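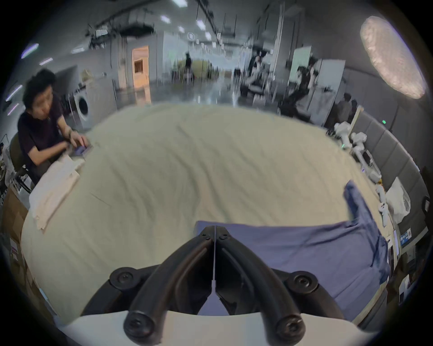 Laundry > Folding > Photo galleries > Big flat surfaces

Last updated: March 2, 2024

Folding, on the table and on the bed

I love folding. There, I said it! Washing is fine, drying is fine, but folding is the part I'd do for a whole street if they let me. Give me a big flat surface and a heap of clean things and I'm happy until supper.

This gallery is all about surfaces. Lizeth Cáceres wrote to me in October (hi Lizeth!) asking whether she should clear off her dining table for folding or just keep using the bed, and I wrote back such a long answer that she told me to put it on the site. So I did, and I've been adding to it ever since.

My vote goes to a table with a cloth over it. The cloth keeps shirts from sliding, and you can walk around to the far side when a sleeve won't lie down, and your back will thank you. I smooth the cloth out first with both hands, but I don't iron it, life is short. Long-sleeved things go face down, sleeves in, sides in, then up from the hem in thirds. Small pieces I do last, sitting down, as a little treat at the end. Octavio does them first and we've agreed to disagree!

One more table tip: keep the finished pile on the opposite end from the things still waiting. I used to put them side by side and I'd refold the same towel without noticing. Amparo Cárdenas puts hers on a separate chair, and that works too if you have a chair that stays a chair and doesn't become a closet. 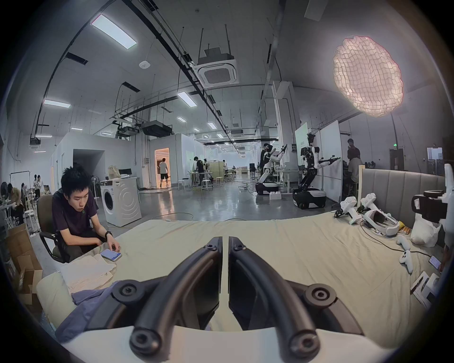 Beds are where most of us started, and I still have a soft spot for them. You get all that room, enough to lay out a double sheet nearly flat, and nothing can fall very far. The catch is that the bed moves along with you, so a crisp edge goes soft while you're busy with the next piece. A chair pulled right up to the side helps more than you'd think, and look how nicely the cream cloth sits folded even with the beige sheet all wrinkled underneath! The blue-purple one draped over the pillow is exactly the sort of piece I'd pick up next, the color is so good. I like having the washer in the same room too.

If the bed is all you have, pull the sheet tight before you start and fold close to the side where you're sitting. For bigger pieces I stand up. Fitted sheets I do in the air, corners tucked into corners, and only then lay them down to make the rectangle. It took me 4 tries to get one I was proud of and I left it out on the bed all evening so I could look at it.

Uwe Nolte asked if a cutting board works as a folding guide for T-shirts. Yes, a thin one, slide it out before the last fold. I've been using mine that way for ages and the shelf looks wonderful.

More on towels coming soon, with the hotel fold Fredy showed me, the one with the pocket.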